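Essay on a single stanza: how much quoting is too much?

kamel67
My paper is 2000 words on one poem and I've quoted 20 lines. My tutor says cut it to seven.

Zollska
Cut them. Quote a phrase, then say what it does.

truneston
Disagree. With a short poem the reader needs the lines in view.
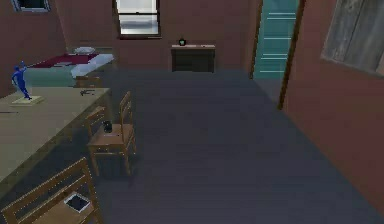 vulach
Setting matters more than line count in my paper, which is on a bedroom poem. I only quote where the speaker names an object. A dark red blanket on a low bed, say, gets one phrase and then a paragraph on the color.

kamel67
Mine has no objects in it.

Zollska
Then quote the verbs.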